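Folding Stands and Small Desks: What I Learned in One Term
Project report, Product Studies, second year
Submitted to Ms. Mancuso

Why I picked this

My desk at home is the width of a cookie sheet (fine, a big cookie sheet) and I do all my homework on a laptop that makes my neck hurt. So when Ms. Mancuso said we could study any everyday object as long as we could get our hands on more than one of it, I wrote down "laptop stand" before she finished the sentence. Wayne Nuttall picked can openers and I was jealous for a while, but I came around!

My question was pretty simple. What makes a folding stand good to live with if you have to put it away every single day? Most of the reviews I read talk about people who set one up and leave it there forever. I eat dinner at my desk sometimes, so that's no use to me.

What I worked with

I ended up with 3 stands. One is my own, a Trivance I got last November. One came from Yvonne Kershaw, who had stopped using hers and let me keep it for the whole term. The last is an older Raltum that lives in the Bumbridge study room, and I could only use it there, on their table.

I also borrowed a kitchen scale and a cheap plastic protractor, and I had a stack of old textbooks to stand in for a laptop. I was not about to put my real one on anything until I trusted it.

How I tested them

I opened and folded each stand 50 times, spread over several evenings, and wrote down anything that changed. Then I loaded each one with books, typed on a keyboard laid across the top (this looked ridiculous) and watched how much it bounced. I did the typing part on bare wood, on a desk mat, and on carpet.

Last, I asked 5 people to unfold a stand with no instructions and tell me what they were thinking out loud. Neville Bramwell talked the entire time and it was the best page of notes I got. Beverley Entwistle said almost nothing and had it open before I'd found my pencil.

What I found out about legs and hinges

The hinge is where everything good or bad happens. My Trivance started out so stiff that I had to hold it against my stomach to open it. By the end of the folding test it moved nicely, and it still held the books. Yvonne's went the other way. It was smooth from the start but it sagged a little under the heaviest stack, and I had to tighten a screw twice. The Raltum didn't change at all, which I guess is what happens when a whole room full of students has already broken it in for you.

Everybody grabbed the legs first. I expected people to go for the top, where the laptop sits, but they took hold of a leg in each hand and pulled. Two of them pulled the wrong way. If I were designing one, I'd put a little mark on the leg that moves, right where your thumb lands.

Surfaces

Bare wood was the worst for sliding, even with pads on the feet, and dust made it worse again. Wiping the pads with a damp cloth helped more than I thought it would. Carpet was the surprise. The feet stayed put wonderfully, but on thick carpet one side could sink a bit and then the whole thing leaned. A short, flat carpet was much better.
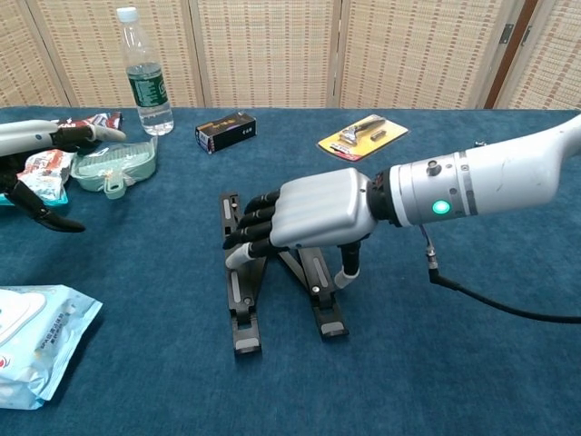 Do the pads on the feet matter if the stand is going on carpet anyway?

They matter less for grip, but I'd keep them on. They spread the weight so the bare ends of the legs don't dig in, and you'll want them the minute you move back to a hard desk.

Putting it away

I kept a diary for this part. For the first stretch I folded my stand every night and slid it behind the bookcase, and by the second week I was leaving it up and eating dinner around it. Then I moved its spot to the shelf right above the desk and started folding it again without even thinking. So the storage place mattered more to me than how fast the thing folds, and I hadn't planned to test that at all.

What I'd do differently

I'd get a proper weight instead of textbooks, which slide. I'd also test with a tablet, because Neville asked and I had no answer for him. And I'd label my notebook pages! I lost a whole evening working out which bounce notes belonged to which stand.

Thanks to Yvonne for the loan. I gave it back with the screw tightened.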